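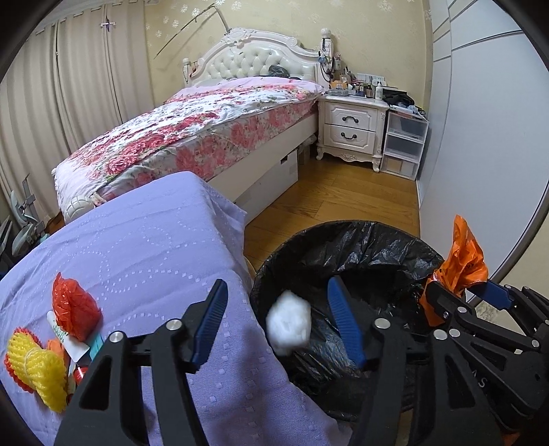

*Trash-clearing task, both grippers, view from the left-hand camera*

**Bimanual demos: do I cut the release frames or keep them?**

**stallex_fan**

Hi all! I'm training a two-arm policy on hand-held gripper demos (tidying a table into a bin, mostly crumpled bags and tissue-type stuff). My first run used 1,000 demos and the policy reaches fine, but it opens the jaws way too early and the trash lands on the floor. I've been trimming every clip at the moment the fingers open - is that what's hurting me? The Grestow paper trims theirs, so I copied it. Action chunk is 22 steps if that matters.

**Consolacion Sarmiento**

Yep, I'd bet on the trimming. If the clip ends as the jaws open, the model never sees an open gripper hanging over the bin with the wad in midair, so it has no clue where "open" belongs. Keep at least 10 frames after release. I did this on a similar set back in September and misses went from 11 to 2 on the same test runs. Also check that your two gripper streams are lined up in time. Mine were off by a few frames and the second hand kept letting go when the first one did (took me way too long to spot).

I'd leave the chunk size alone until you've retrained, so you know which change did what.

**kwon_user**

just use Vistero, it does the trimming for you. never had this problem but I only do one arm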